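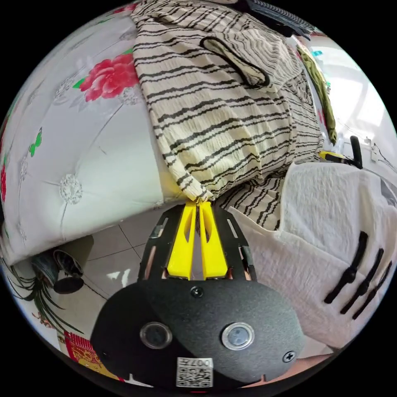 **Home & Closet** 🧺

Spring clear-out, and I've started in the bedroom, where every garment I own seems to end up on the bed sooner or later. The crinkly cream one with the wavy black stripes stays, whatever my sister Moushumi says about it!

My rule this year – if I didn't wear it between September and now, it goes in the Rududora donation bag. I've broken the rule four times already and I haven't even reached the sweaters.
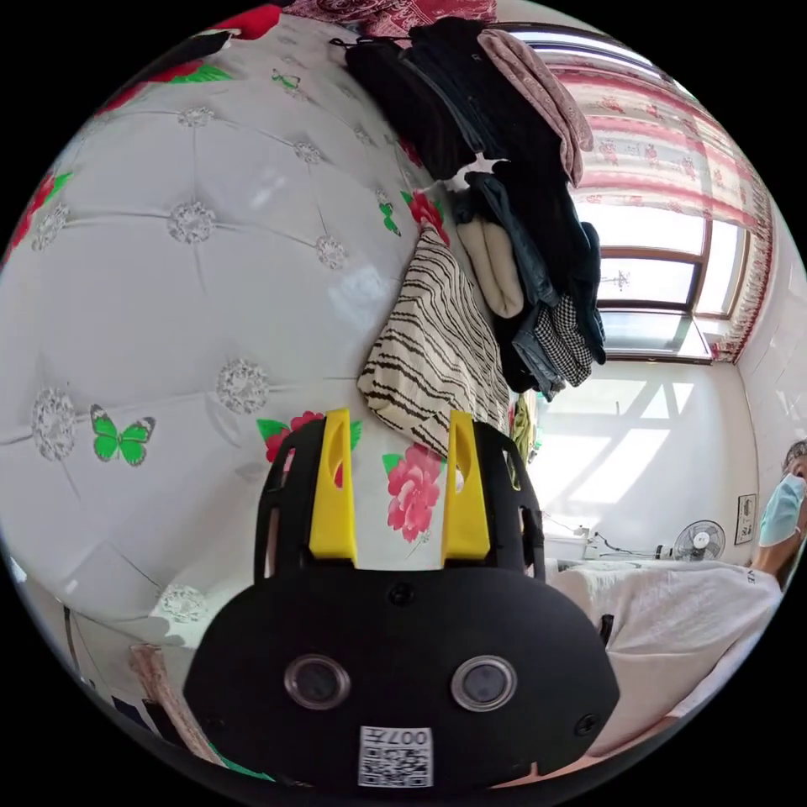 *Butterflies on the headboard, and the hanging pile still waiting its turn.*

I do love that headboard, sparkly buttons and all, but a soft cloth and a lot of patience is the only way I've found to get dust out of the tufts (please tell me if you know a faster one).

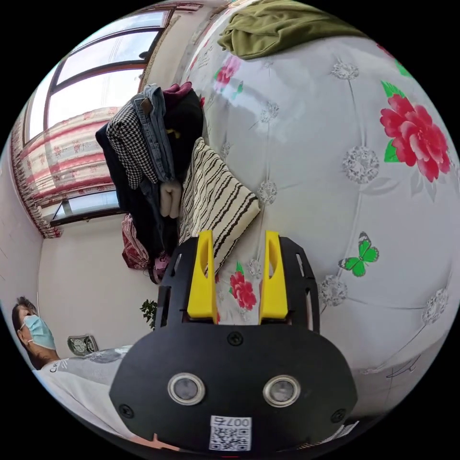 Anyway, jackets are next, and then I'll fold whatever is left and put the kettle on. If anyone nearby wants a good winter coat, size medium, message me before I drop the bag off – I'd much rather it went to a friend.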